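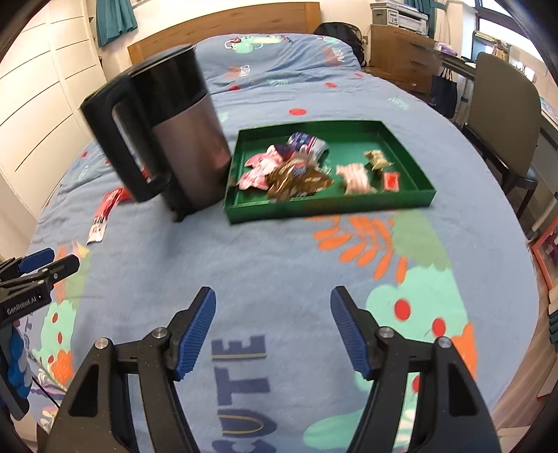 Household item handling code (hand-held grippers)

The household item handling code, usually called the Skernlow code after the town where it was drafted, is a set of good-practice rules for people who record everyday tasks with hand-held grippers in furnished homes. It covers the choice of objects, the surfaces they are placed on, the behaviour of the operator and the labelling of the finished recording. It is voluntary, a word the code uses on its first page and seems to regret by its fourth.

Background

The first draft was written by Danish Siddiqui and Haris Magsi for Dendodent, a small recording contractor. Until then, operators had worked from a single sheet of advice that ended with the instruction to "use common sense". Siddiqui's review of the resulting recordings found that common sense varied a good deal between households, particularly on the matter of appliances and bedding. The current text runs to 2 parts, general rules and object rules, with an annex on trays that is longer than either.

Kettles and other vessels

Kettles have their own section. A kettle used away from the kitchen must be empty, unplugged and lifted off its power base, and the operator is to check all of this by hand before the first take. The lid stays closed. Tilting is permitted, and in tidying tasks on a bed or sofa it is hard to avoid, as the weight of most kettles sits well away from the handle. The code asks only that the tilt be slow and that it be left in the recording. Operators had a habit of deleting their less graceful lifts, which left the archive full of people who had apparently never fumbled anything.

Trays and soft surfaces

A duvet is classed as a "yielding surface", along with cushions, beanbags and, after some correspondence, sleeping dogs (prohibited). Trays on yielding surfaces should be set near the middle and loaded with light goods such as wrapped snacks and sachets. Packets may be piled loosely; the code discourages neat rows on the grounds that no home has ever produced one. An object that lies outside the tray is either part of the task or declared as background, and the operator may not change their mind halfway through.

Patterned bedding is allowed. An early clause requiring plain covers was struck out when Magsi pointed out that future machines would have to cope with other people's taste sooner or later.

Grippers

Finger pads are to be inspected before each session and wiped if they have picked up lint. Jaws are opened fully before an approach and closed without snatching. Where a second gripper is carried, it is kept clear of the object until needed. Sessions are limited to 900 seconds, followed by a rest of 600 seconds, during which the operator is advised not to eat the props.

Household belongings

Wardrobes, desks, bags and printers may stay where they are. The code asks for documents, medicines and screens to be put away, and for written consent from everyone who sleeps in the room.

Criticism

The Shaikh commentary, the best-known response to the code, called the tray annex "thorough to the point of affection" and argued that too little was said about operator fatigue. A competing guide, Plikau, takes the opposite approach and fits on a postcard – its users report that it is easy to remember and settles nothing. A revision due in May is expected to add a colour chart for trays.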